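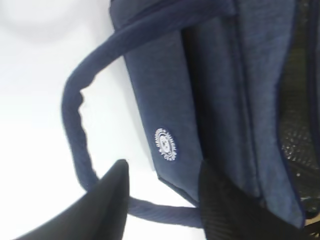 Lunch bag goes on sale in Clirmont with a big promise and a small set of numbers

Pesside, the housewares seller, has started taking orders for a navy insulated lunch bag that it says will keep food cold through a full working day. The company has made 600 of them for the first run. More are due in October if those sell.

The claim deserves a second look. Pesside's own leaflet says the bag holds its chill for 24 hours, then adds in smaller type that this was with ice packs, packed full and left shut. Most people open a lunch bag before noon. The leaflet gives no figure for that.

Seltell, the shop carrying it on Nagano Street, could not say who ran the test or how warm the room was.
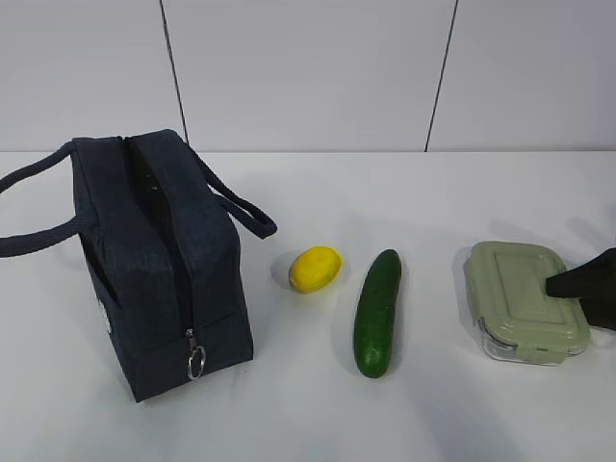 *By Setsuko Kaneko | August 24, 2025*

The shape is sensible enough. It is a boxy, upright bag with two long handles and a zipper that runs over the top and down one face, with a metal pull. Laid out with it were a lemon, a cucumber and a glass container with a pale green locking lid, a fair stand-in for what a careful person might take to work. A glass box is heavy, though, and the leaflet lists no weight limit for the handles.

Pesside says the fabric "cleans up with a damp cloth." It does not say what happens to the lining after a leak. A store clerk suggested cold water and patience.

Returns are accepted within 5 weeks if the tag is still attached, so anyone who wants to test the cooling claim at home should leave it on. Seltell said it had not decided whether a bag that has carried food counts as used.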